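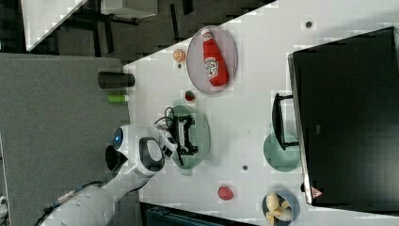 **Kikex im Test: nachlernende Greifstrategie für Tischaufgaben**

Getestete Version: 2, mit den mitgelieferten Gewichten. Arm und Greifer waren bei uns vorhanden, bewertet wird also nur das Verfahren und die Software dazu.

Kikex ist die Umsetzung einer Methode, die Hélène Zacharias und Wyn Powell im vergangenen Jahr beschrieben haben. Eine vortrainierte Strategie bekommt eine Anweisung in Textform, dazu das Kamerabild, und gibt kurze Bewegungsabschnitte aus. Neu ist der zweite Teil: Nach jedem Abschnitt schätzt ein kleines Zusatznetz, ob der Griff noch gelingen wird. Fällt die Schätzung unter eine Schwelle, fährt der Arm zurück und plant neu. Die Autoren nennen das »frühen Abbruch«.

## Einrichtung

Die Installation dauerte einen Vormittag. Die Anleitung ist knapp, aber vollständig, bis auf den Abschnitt zur Kamerakalibrierung. Dort fehlt der Hinweis, dass die Orientierung des Bildes in der Konfiguration stehen muss. Bei schräg montierter Kamera greift der Arm sonst konsequent daneben. Efa Parri hat den Eintrag schließlich im Quelltext gefunden (`view_rotation`, Angabe in Grad).

## Versuche

Gearbeitet haben wir auf einem weißen Tisch mit Geschirr und Lebensmitteln: durchscheinende grüne Teller, ein klarer grauer Teller, eine Schale mit Bananenstücken, eine Ketchupflasche, dazu kleinere rote und orangefarbene Früchte. Der Monitor blieb stehen, auch wenn er die rechte Tischhälfte weitgehend belegt. Einer der grünen Teller war dadurch teilweise verdeckt, und genau solche Fälle wollten wir dabeihaben.

Insgesamt waren es 303 Versuche mit wechselnden Anweisungen. Gewertet wurde nur, ob das richtige Objekt am Ende auf dem richtigen Teller lag. Mit frühem Abbruch lag die Erfolgsquote bei 86 Prozent. Dwynwen Vaughan hat die Protokolle unabhängig davon ein zweites Mal ausgewertet und kam auf denselben Wert.

Gut funktioniert das Verfahren bei runden, kräftig gefärbten Objekten. Die kleine orange Frucht wurde auch dann gefunden, wenn die Anweisung nur »das Obst neben dem Teller« lautete. Die liegende Flasche ist schwieriger. Das Zusatznetz bricht hier oft ab, obwohl der Griff noch zu halten wäre, und ein Versuch zieht sich dann in die Länge.

Schwach ist Kikex an der Tischkante. Zylindrische Teile, die dort auf der Seite liegen, werden zwar erkannt, aber zu steil angefahren. Die durchscheinenden Teller als Ziel machten weniger Mühe als erwartet. Beim halb unter dem Monitor stehenden Teller wählt die Strategie meist den freien, sofern die Anweisung das zulässt.

## Vergleich

Zum Vergleich lief Latwood, das ohne Abbruch arbeitet. Es ist pro Griff schneller und braucht weniger Speicher, wiederholt einen missglückten Griff aber an derselben Stelle. Wer kurze Taktzeiten braucht und immer gleiche Teile bewegt, kommt damit weiter.

## Mängel

- Die Schwelle gilt für alle Objekte gleich und lässt sich nur vor dem Start setzen.
- Nach 3 Abbrüchen hält das Programm ohne Meldung an.
- Die Protokolle enthalten keine Zeitstempel für die Neuplanung.

## Bewertung

Für Labore, die mit gemischten Gegenständen arbeiten, ist Kikex zu empfehlen. Für Dauerbetrieb ohne Aufsicht ist die Version noch nicht geeignet. Die Konfigurationsdateien gibt es auf Anfrage bei Lleucu Mostyn.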